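Simulation Cell Technician – Resow, full time, starting January 2024

Resow is looking for someone to look after our two-armed robot cell, real and simulated. You'd work with Rhys Rewi and have a hand in every joint limit we set!

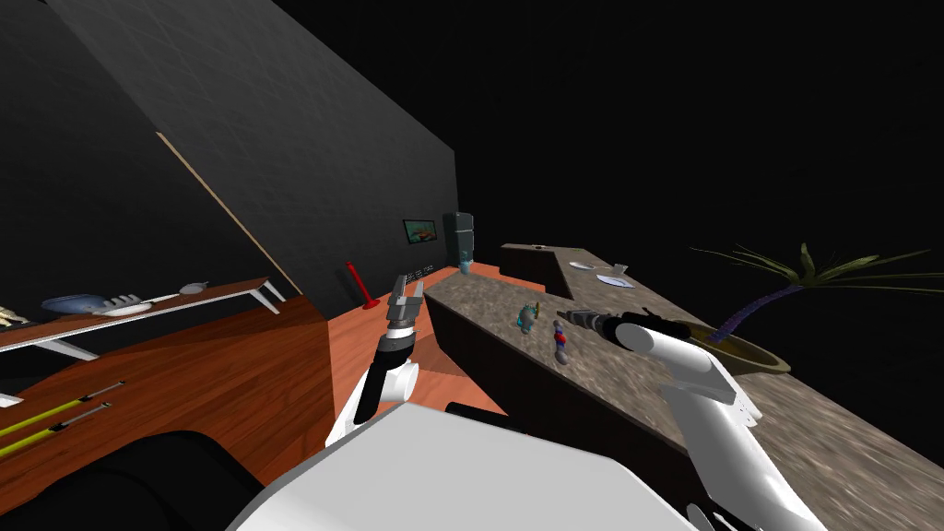
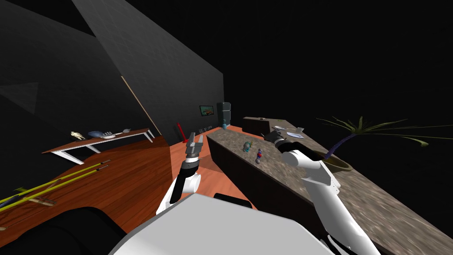
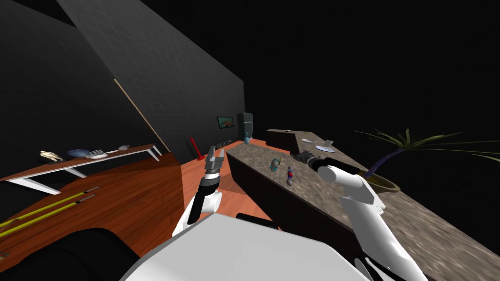
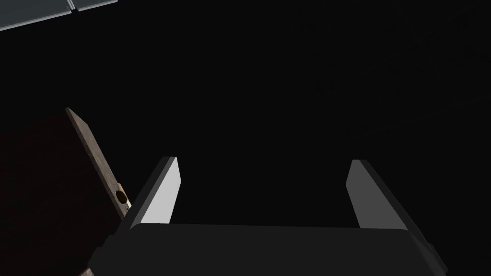 Calibration is the heart of the job. You'll zero the joints, check finger travel and keep the model matched to the hardware – starting with poses like the open, empty gripper in the last view. Experience with arms helps, but we'll train you. 40 hours a week. Write to Waldemar Grabowska.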